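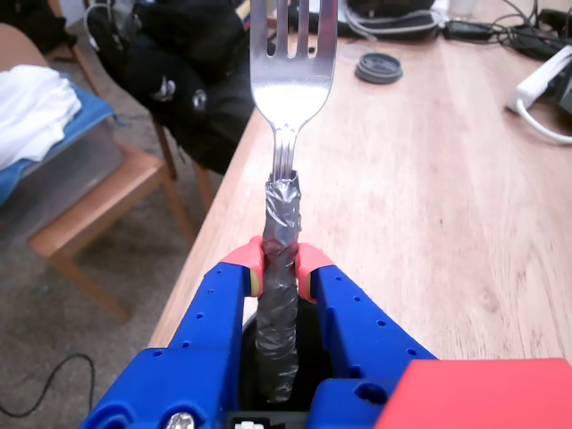
Progress on the Mistley cell, July

It has been a good month on the whole, and thank you again to everyone at Bellamy for your patience over the spare parts. The gripper has new fingertips on both sides, and we went over every screw in the fingers while we were in there. Fork handles are now wrapped in tape, which gives the tips something thicker to close on -- a humble fix, but we are fond of it. Since the change we have run 99 picks and dropped 9, and most of those came before we re-zeroed the jaws. Still to do: tidy the cabling, and order 30 more tips from Vasis.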